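**Sorndale tile standard revised for wet-area floors**

January 2026

Sorndale's building department has adopted a revised standard for ceramic and porcelain floor tile in shared residential buildings. The revision changes the slip-resistance threshold for entrances, laundry rooms and ground-floor corridors, and sets a new method for testing floors that are already in place. It applies to permits filed after adoption. Work already under permit may be finished under the old text.

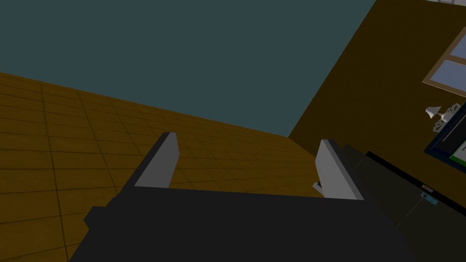
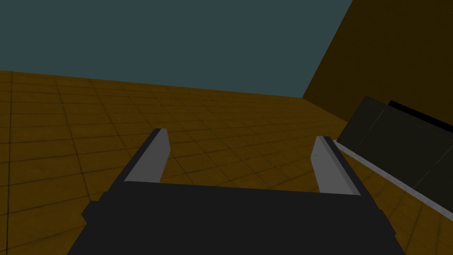
The previous standard accepted a manufacturer's laboratory figure as proof of compliance. Under the new text, that figure covers only the tile as shipped. Once the floor is grouted and sealed, a second reading must be taken on site, with the surface wetted, at a minimum of 15 points per floor level. Points must include the first full row inside any exterior door, the area in front of each elevator, and the low side of any floor drain. Readings taken on cut tiles or within one tile of a wall do not count toward the minimum.

A floor fails if any three adjacent points fall below the threshold. A single low reading requires cleaning and a retest at the same point. If the retest is also low, the contractor may treat the area with an approved etching product or replace the tile. Topical coatings are no longer accepted as a permanent fix. They may be used for one season, provided the building log shows the date of application and the product name.

The change follows a survey of floors in the Mondine and Trirska districts, where much of the housing was built with glazed tile in the common areas. The department reviewed records for 1,166 buildings and selected 38 for site testing. Of those, 16 had at least one entrance area below the new threshold. The survey report attributes most of the low readings to sealer buildup and to polishing of the glaze along the main walking line. It found no clear link between the age of a floor and its result. Several of the older unglazed floors in Trirska tested well above the required value, including floors that had never been resurfaced.

Grout is also covered. Joints in entrance areas must be at least 3/16 inch wide, filled flush or slightly recessed, and cured for the period stated on the bag before any wet test. The draft circulated in October called for 1/4 inch joints throughout. That figure was reduced after installers pointed out that wider joints in small-format tile would put too much of the walking surface on grout and shorten the interval between repairs. The draft's limit on lippage, the height difference between neighboring tile edges, was kept without change.

Drainage slope is unchanged at 1/4 inch per foot in laundry rooms. The revision does add a requirement that slope be measured along two lines crossing at the drain, and that both measurements be recorded. Under the old text one line was enough, and inspectors reported floors that drained correctly from the door but held water along the side walls.

Owners of existing buildings are not required to replace floors that complied when they were laid. They must test entrance areas when a common-area permit is next pulled for any purpose, including lighting and mail room work. Test results are filed with the permit and stay with the property record. A building with a failed entrance has one year to correct it.

Testing may be carried out by any firm on the department's list. Chauhan, which supplied the meters used in the survey, is one of the listed firms; the standard does not name a preferred instrument, but the device must be calibrated against a reference tile on the same day as the test. The reference reading is entered at the top of the form. Forms without it will be returned.

The department will accept the old form until its current supply runs out, provided the extra slope measurement is written in the remarks box. Copies of the revised standard and the new form are available at the permit counter. Questions about floors in mixed-use buildings should go to the plan review desk, as the commercial standard was not part of this revision and still uses the earlier threshold.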